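Speaker notes - Flekix two-arm table kit, review talk
15/04/2025

Slot is 30 minutes with questions. Speak slowly. Water on the left side.

**Slide 1 - Title**

Say good morning, thank the organizers. Say that I am a user of the kit and I do not sell it. Our workshop paid for the first year of rental, and Fleltard (the distributor) has not seen these notes.

Ask for hands: who has already rented a robot kit? If many hands, go faster on slide 2.

**Slide 2 - What is on offer**

- Flekix is the kit: two arms, two grippers, a mat, the control software.
- Fleltard delivers it, installs it and answers the phone.
- Fomus is the training service. It is paid separately. Many people in the room will think it is included, so say it twice.

You can rent for one year or buy. We rent. The price list changed in April and I will not show prices, please ask the distributor directly.

**Slide 3 - What we wanted**

We wanted a machine that learns small sorting and placing tasks from demonstration. A person shows the movement many times, the records go to Fomus, and a trained task comes back. Our tasks are all with food shapes: fruit, plates, baskets. The objects are small, some are round, and they do not stay where you put them.

Explain the word "episode" here, because I use it later: one episode is one complete try of the task, from the start position to the end.

**Slide 4 - Installation**

Positive first. The installation was done in one visit and the technician was patient with our questions. The manual is clear, and the drawings are better than the text.

Then the less good. The manual asks for a table deeper than the one we had, and this is written only on page 124. We had to change the table. If you order, read this page before you order and not after.

(Pause here. Last time I went too quickly and people asked for the page number again.)

**Slide 5 - Daily use**

Start-up takes a few minutes. The arms go to their home position, then you place the objects and begin. Beginners in our workshop could record a good episode on the first morning.

The software saves everything with a number and you can delete a bad episode immediately. I like this very much. What I like less: you cannot write a comment next to the episode. We keep our comments on paper, and paper gets lost.

**Slide 6 - Our numbers**

Read them slowly, they are also on the slide.

- 1011 episodes recorded in total
- 169 deleted by us before sending

Most of the deleted ones were our own mistakes - wrong start position, or an object that rolled away. Do not present this as a fault of the kit.

**Slide 7 - Strawberries**

The task is to move strawberries to the plate, one after the other. The basket stays on the mat during this task. It makes the task closer to a real table, and the arm must learn to leave the other fruit alone.

Let people look for a moment before I talk. Point to the three strawberries on the left half of the mat, then to the empty green plate, then to the basket with the bananas and the apple. The strawberries lie far apart, and this is how we want it. When we placed them close together, the trained task became lazy and worked only in one area.

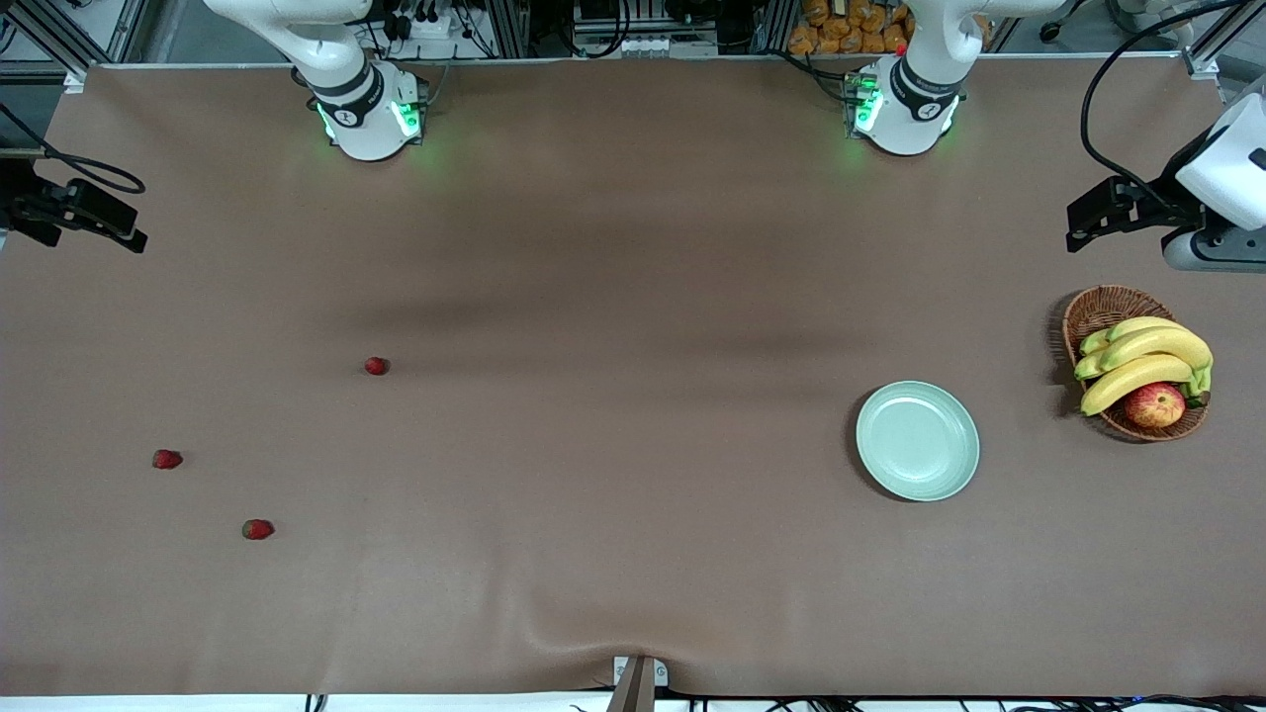
We change the positions for every episode. It is boring work and I recommend two persons who take turns. After lunch our positions became all the same, and we noticed it only when the first trained version came back from Fomus. We had to record again for about a week.

If somebody asks about soft real fruit: we have not tested pressure in a serious way, so I can give no opinion.

**Slide 8 - Support**

Fleltard answers quickly by phone and slowly by e-mail. For one question about the gripper settings they sent us to Nanayakkara, the company that makes spare fingers for several kits. Their advice was short and correct. I would like to see it in the Flekix manual.

**Slide 9 - Would I rent again**

Yes, for one more year. I would not buy yet. The comment field must come, and the training contract should be easier to read.

Who should take it: a small workshop with one or two repeated tasks and a person who has time every day. Who should wait: everybody who needs a finished result next month.

**Questions**

Probable ones: price (send to distributor), safety around visitors (we keep a line on the floor, nobody crosses it during recording), noise (low, one can talk normally beside it).

Leave the contact slide on until the next speaker comes.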